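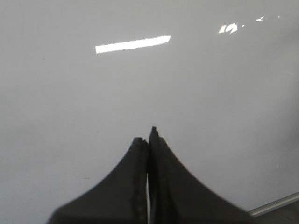
Lichtreflexe auf glatter, hellgrauer Fläche

Wer schweigt, stimmt zu

Im Juli habe ich einen Vertrag geschlossen, und zwar beim Zähneputzen. Gegen halb acht am Morgen kam eine E-Mail von Giteo, dem Unternehmen, bei dem meine Rechnungen und ein paar tausend Ferienfotos liegen, mit dem Betreff «Wir werden noch besser für Sie». Ich habe sie nicht geöffnet. Damit war ich, wie ich Wochen später erfuhr, mit einer neuen Haftungsbeschränkung, einem anderen Gerichtsstand und einer Preisanpassung einverstanden.

Der Mechanismus ist so verbreitet, dass er kaum noch auffällt. In den Allgemeinen Geschäftsbedingungen steht, der Anbieter dürfe diese Bedingungen ändern, er werde es der Kundschaft «in geeigneter Form» mitteilen, und wenn die Kundschaft innert Frist nicht widerspreche, gelte die Änderung als genehmigt. Juristen nennen das eine Zustimmungsfiktion. Das Wort gefällt mir sehr. Fiktion ist in Buchhandlungen jene Abteilung, in der man ausdrücklich nicht erwartet, dass sich die Dinge so zugetragen haben.

Nun hat das Recht durchaus ein Verhältnis zum Schweigen, und ein vernünftiges dazu. Das Obligationenrecht kennt in Artikel 6 die stillschweigende Annahme: Wo nach der Natur des Geschäfts oder nach den Umständen keine ausdrückliche Annahme zu erwarten ist, kommt der Vertrag zustande, wenn der Antrag nicht binnen angemessener Frist abgelehnt wird. Der Satz denkt an Leute, die miteinander zu tun haben. Der Bäcker, der dem Restaurant seit Jahren jeden Morgen Brot bringt, braucht keine Vollmacht für jedes einzelne Weggli. Man kennt sich, man redet, und wenn das Brot plötzlich doppelt so teuer ist, steht jemand in der Küchentür und sagt etwas.

Bei Giteo steht niemand in der Küchentür. Die Mitteilung kommt von einer Adresse, an die man nicht antworten kann, und verweist auf eine Seite, die auf ein Dokument verweist, dessen alte Fassung nicht mehr zu finden ist. Was geändert wurde, müsste man durch Vergleich ermitteln, und zum Vergleichen fehlt die eine Hälfte. Der Widerspruch ist «schriftlich» zu richten an den Sitz der Gesellschaft. Schriftlich heisst in diesem Fall auf Papier, mit Unterschrift, per Post. Dieselbe Firma, die mein Schweigen in elektronischer Form problemlos entgegennimmt, kann mein Nein nur als Briefsendung verarbeiten.

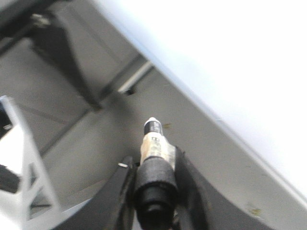
Eine Bekannte, die früher in der Rechtsabteilung eines Mobilfunkanbieters gearbeitet hat, findet meine Aufregung altmodisch. Ein Unternehmen mit Massengeschäft könne nicht wegen jeder Anpassung von allen ein ausdrückliches Ja einholen, sagt sie, die Hälfte antworte nie, und dann habe man zwei Kundengruppen mit zwei Regelwerken und eine Hotline, die kündigt. Das Argument ist nicht schlecht. Ich habe es sogar ernst genommen und mir die Änderungen angesehen, die so dringend einheitlich gelten mussten. Eine davon betraf die Schreibweise des Firmennamens. Eine andere hob die Gebühr für einen Papierauszug von 2 auf 7 Franken an. Und eine dritte begrenzte die Haftung bei Datenverlust auf 100 Franken pro Kundin und Jahr, wo vorher immerhin 200 gestanden hatten.

Die erste Änderung darf man mir gerne auf jedem beliebigen Weg unterschieben, ich schwöre, ich werde nicht klagen. Bei den beiden anderen wird mir mehr genommen, als mir mitgeteilt wird, dass man es nimmt. Wer so etwas zwischen eine orthografische Korrektur und einen Absatz über «Transparenz» packt, hat sich dabei etwas gedacht, und vermutlich war es eine gute Juristin, die es gedacht hat.

Man wird mir entgegenhalten, das Gesetz habe ja vorgesorgt. Artikel 8 UWG erklärt die Verwendung von Geschäftsbedingungen für unlauter, die zum Nachteil der Konsumenten in treuwidriger Weise ein erhebliches und ungerechtfertigtes Missverhältnis zwischen Rechten und Pflichten vorsehen. Ein Satz, an dem man sich wärmen kann. Er verlangt, dass eine Person, der ein Betrag entgangen ist, mit dem man zu zweit knapp ein Mittagessen bezahlt, einen Prozess führt, in dem sie die Treuwidrigkeit, die Erheblichkeit und das fehlende Gleichgewicht darlegt. Vorher geht man zur Schlichtungsbehörde, nimmt sich dafür einen halben Tag frei und sitzt jemandem gegenüber, der diesen halben Tag bezahlt bekommt.

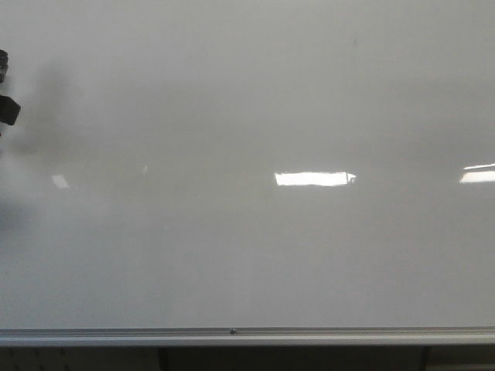 Demyd Bondarchuk

Ich bin überzeugt, dass die Rechnung auf der anderen Seite des Tisches längst gemacht ist. Eine Klausel muss vor Gericht gar nicht halten, um ihren Dienst zu tun. Es genügt, dass sie dasteht. Die Fitnesskette Undeck hat mir auf eine freundliche Anfrage zu ihrer Vertragsverlängerung geantwortet, man verweise auf Ziffer soundso, «der Sie zugestimmt haben». Ich hatte keiner Ziffer zugestimmt, ich hatte mich auf ein Laufband gestellt. Aber der Satz wirkt. Die meisten Menschen sind anständig und glauben, wenn man ihnen sagt, sie hätten etwas versprochen.

Dass es anders geht, weiss ich von meiner Versicherung. Die Ruchti in Waltach, ein Haus, dessen Webseite aussieht, als sei sie von einem Neffen gemacht, schickte mir vor einer Anpassung ein Blatt mit zwei Spalten: links der alte Text, rechts der neue, die Unterschiede fett gedruckt. Darunter war ein Feld zum Ankreuzen, und im Begleitbrief stand, ohne Kreuz bleibe bis zum Ablauf der Police alles beim Alten. Ich habe angekreuzt, obwohl die neue Fassung für mich etwas schlechter war. Offenbar bin ich bestechlich, sobald man mich fragt.

Was zu ändern wäre, passt auf eine Serviette. Wer mit dem Schweigen der Kundschaft arbeiten will, soll es für Nebensachen dürfen. Für Preis, Haftung, Laufzeit und Gerichtsstand braucht es ein Ja, das jemand tatsächlich gegeben hat. Bleibt es aus, gilt der alte Vertrag weiter, und wenn das dem Anbieter nicht passt, kann er kündigen, ordentlich und mit Frist, wie er es von mir ja auch verlangt. Die alte Fassung muss neben der neuen liegen. Und der Widerspruch ist auf dem Weg zulässig, auf dem die Mitteilung gekommen ist, also bei Giteo mit einer E-Mail an eine Adresse, hinter der jemand sitzt.

Meinen Widerspruch habe ich übrigens noch geschrieben, verspätet und eingeschrieben. Für den Fall, dass keine Antwort kommt, enthält er den Satz, ich ginge bei Stillschweigen von Zustimmung aus. Die Frist läuft noch bis Ende Monat.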